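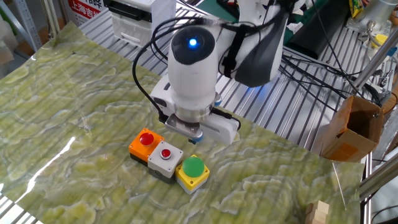 White robotic arm and gripper over a green marble-patterned sheet

The Trallham class is a group of 3 coastal minehunters built at the Estwood yard, and I've been keeping this entry up to date for longer than I care to admit. Each hull is 58 meters long, which makes them small by navy standards, and they were meant from the start to work close to shore.

Design

The hull is glass-reinforced plastic, so it gives off very little magnetic signature (mines love steel). I think the low, square stern is ugly, but it leaves a nice big deck for launching underwater vehicles. The first design had a gun forward of the bridge. That got dropped, then came back as a lighter mount, and my older notes on it are a mess - please check the refit section before quoting me!

Sonar and combat system

The original hull sonar was the Cirov set, good in deep water and pretty poor over mud. The midlife refit swapped it for a towed unit and put new consoles in the operations room. Crews also got a proper chart display, and about time too.

Service

All the boats are based at Thammasiri, where the channel silts up every year and has to be surveyed again in June. Their longest job so far was a route clearance covering 260 square miles of seabed, done in shifts with one boat always in port for repairs. I'd love to add more on that, but most of the reports are still closed.

See also
Minehunter
Route survey
Towed sonar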